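Why my planner was afraid of the tablecloth

Posted on Monday, September 2, 2019
by Bo-ram Kwon

I promised in March that I will write about the clearing task, and then I did not write for a long time. I am sorry for this. The software was not in a condition that I wanted to show.

The task is simple to say. There is a table with trash on it, there is a bin beside the table, and the program must decide which item to take first, where to close the fingers, and how to carry the item to the bin without dragging the others along. My part is the middle layer, which we call Trivar. It receives a segmentation mask from the perception side and gives back a short list of grasps, with a score for each one.

For several weeks the score was nonsense. On a plain table everything was fine. On a black cloth with pink shapes, the planner wanted to pick up the print. It found a nice round pink circle, calculated a perfect grasp for it, and gave it the highest score on the list. Meanwhile the real wrappers got low scores, as they are thin and crumpled and their edges are not clear.

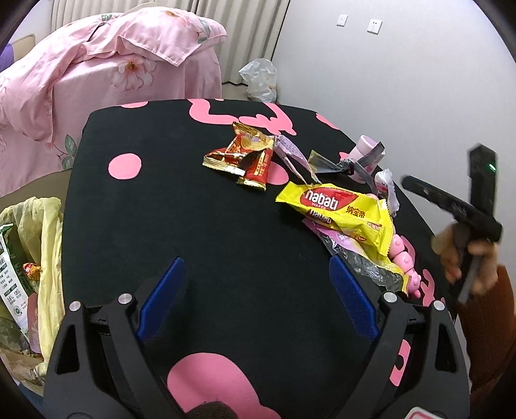
My first idea was to filter by height. If a region does not rise above the plane of the table, it is not an object. Charalambos Karras, who reviews my code and is usually right, told me that this would kill the flat wrappers too. I tried it anyway. He was right. A flattened piece of clear plastic has almost no height, and the depth values on shiny film jump up and down so much that the average means nothing.

What helped more was to look at the same region from several moments of the approach. The hand is moving, so the view changes. A printed shape stays glued to the plane in every view, but a wrapper has small folds which move against the background a little. I keep a buffer of the last 300 milliseconds and compare. It is not elegant code, but the circles went to the bottom of the list.

I tested it on 549 recorded approaches. Before the change, the first choice of the planner was a real item in 311 of them. After the change it is much better, but I do not want to write the new number yet - I found a bug in how I count the overlapping items, and I must run everything again.

Piles are still difficult. When a packet lies on top of other packaging, the mask often joins them into one big object, and the planner chooses a point in the center where there is nothing good to hold. For now I split any mask with a strange outline into at most three parts and score them separately. Charalambos does not like this number three. I don't like it very much too, but with more parts the planning becomes slow and the hand waits in the air.

One small thing for people who use the Kinstead viewer for their logs: please check that your timestamps come from the same clock. Mine did not, and I lost two days looking for a mistake in the geometry. The drawn grasps were always a little behind the fingers, and I was sure that my calibration was bad. I calibrated again and again, and every time the result was the same.

Next I want to change the order of picking, so that the top item of a pile goes first even when its score is lower. I have the code half written in a branch, and it still crashes if the list of grasps is empty.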